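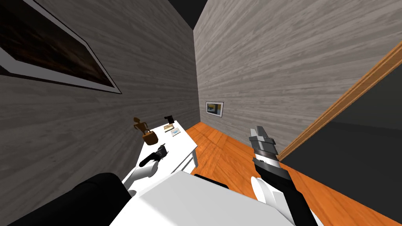 Figure 2. Simulated two-armed setup in the narrow room, viewed from the head camera: the left gripper near the front edge of the white table, the right gripper open to the floor side and empty.

4.2 Trying the two grippers side by side

I went into this comparison with a favorite, and I should say so up front. I'd been using the Skotell fingers for months and liked them a lot, while Bongani Baloyi kept telling me the Prulletti pair would do better on anything thin. So we put both in the simulator, one per arm, and let them work on the same tabletop (Figure 2). The dark gripper on the left is the Skotell. The gray one on the right, with the banded wrist, is the Prulletti.

The room is one of the tighter ones in our Greco set, and I picked it on purpose. With the table up against the left wall and the doorway trim over on the right, the arms can't just swing wide and come back in, which is what our planner loves to do when we give it half a chance! On the table we kept a brown figurine on a wicker-textured base, a small black object, and two flat cards. The figurine is the easy one, or so I thought. The cards are where Bongani expected to win our argument.

Each gripper got 60 attempts at the cards, split evenly between the two. An attempt counted as a success if the card cleared the tabletop and stayed in the fingers until the arm was back at its start pose. We swapped the grippers between arms halfway through, because the left arm has a much shorter path to the table and it didn't seem fair to hand that to my favorite the whole time. Same controller, same gains, same starting pose for every run.

The Skotell managed 27 of its 60. I'd hoped for a good deal more than that, and I spent an evening going back through the logs looking for a bug that would save me (there wasn't one). What goes wrong is pretty consistent: the fingers come down a bit too far back, the card slides toward the wall, and after that the arm runs out of room. The Prulletti did better, mostly on the card nearer the front edge, where it could get one flat finger down by the rim and close from there. On the card farther back the gap between them was small enough that I wouldn't bet on it.

The figurine surprised us both. Those raised arms make a nice handle if you come in from above, but the planner kept choosing a side approach, and from the side both grippers bumped the base before they closed. Florian Deschamps suggested adding 2 waypoints above the table, and that fixed the approach for either gripper, so I'm inclined to blame our planner for those early failures and leave the hardware out of it.

I also want to flag the camera. The view in Figure 2 is the one the policy gets, tilt and all, and the robot's own torso and arms take up a good chunk of it. We tried the Prandier controller with a leveled view too, and the card results for the Prulletti barely moved. The Skotell picked up a few more grasps, which makes me suspect that part of its trouble is judging depth near the table edge. We haven't run enough leveled trials to say more, and the contact model for thin objects still needs work before I'd trust any of these card numbers on a real table.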